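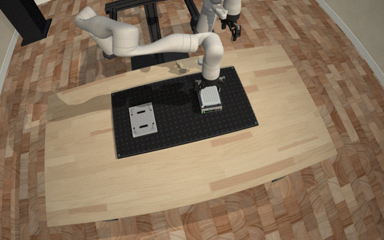
Ulon simulated bench: left gripper beside the multi-well plate, on top of the laboratory device.

Review of the Ulon teaching package, version 2
Supplier: Rosness
Reviewed by the Laboratory Methods Office, Pernatberg Institute
2026-09-21

The Ulon package allows an operator to show a robot a handling task by remote control. The operator moves a hand controller, an arm in a simulated laboratory follows it, and each attempt is stored as a demonstration from which the robot may later be taught. The Office assessed the package on one task, the transfer of a multi-well plate between a device and a tray.

Installation was completed in a morning, and the printed guide is clear. Staff with no earlier experience of remote control were able to produce usable demonstrations after some 100 attempts. The Office recorded 200 further demonstrations for the assessment itself. Discarding a poor attempt takes a single button, and the bench returns at once to its starting layout.

The controller is light and follows the hand closely. Fine turning of the wrist is less satisfactory. Small corrections close to the plate tend to be exaggerated, and the sensitivity setting is placed three menus down — an odd choice for something adjusted so often. Judging depth from a single fixed view also requires practice. The Chauke controller, which the Office has used since December, is better in this respect but heavier to hold.
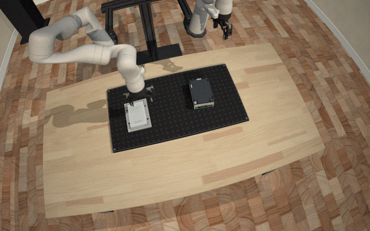
Can demonstrations be paused and resumed partway through?
Only in the simulated bench. A paused attempt is kept as one recording, and the length of the pause is removed when the file is saved.

Files are stored in an open format, and the licence permits up to 2,000 recordings for each workstation. Larger sites will need to ask Rosness for an extension. Exporting is slow, and the progress bar gives little indication of the time remaining.

The Office recommends the package for training and for early trials of plate handling. It should not yet be chosen for tasks that depend on fine wrist movement.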